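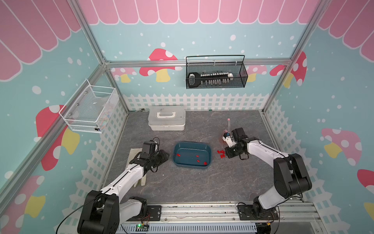
*Fig. 1. Workstation from the fixed camera. Red pieces in the bin and on the tabletop to its right.*

**Ticket 87 – Right arm closes short of the caps during teleoperated demonstrations**

**Site:** Kirkdale
**Reported by:** Napaporn Thaweesak
**Assigned to:** Heino Juška
**Priority:** 2
**Status:** Open, awaiting retest

**Summary of fault**

During remotely controlled demonstrations of the task "place red caps in bin", the operator reports that the right gripper closes before the fingertips have reached the selected cap. The fault was noted in 23 of 41 demonstrations recorded on Saturday. The left arm is unaffected.

**Log**

**09:40 – N. Thaweesak.** Fault reproduced with the Palteo controller. Closing the hand lever slowly makes no difference. Affected demonstrations have been marked "do not train" and retained.

**10:15 – H. Juška.** Please attach a view from a wrist camera with the fingers open near the caps. The fixed camera does not show fingertip position well enough to judge the offset.

**10:30 – N. Thaweesak.** Attached.

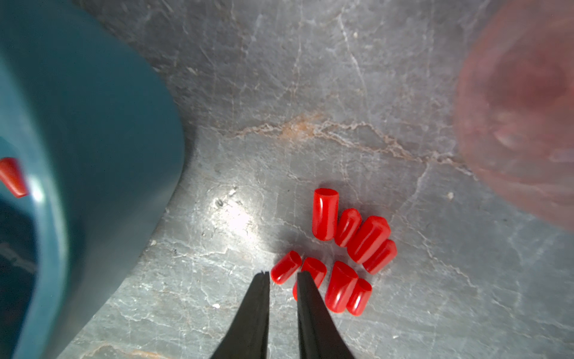 *Fig. 2. Wrist camera, fingers open at the lower left of the cap cluster.*

**11:05 – H. Juška.** Received. The caps lie close together and several are touching, so a small error in reach may be enough to disturb a neighbouring cap. Operators are asked to begin with a cap at the outside of the group until this ticket is closed. The image does not establish the cause. I suspect the trigger threshold in the Bollance profile, which was last changed in October.

**13:20 – Edgars Liepiņa.** Threshold returned to its earlier value on the right side only. The arm has not been re-zeroed – please do this before any further recording.

**Outstanding actions**

- Re-zero the right arm (H. Juška).
- Record a short set of test demonstrations and compare lever position with gripper position (N. Thaweesak).
- Confirm whether the marked demonstrations may be deleted (Reet Jankauskaitė).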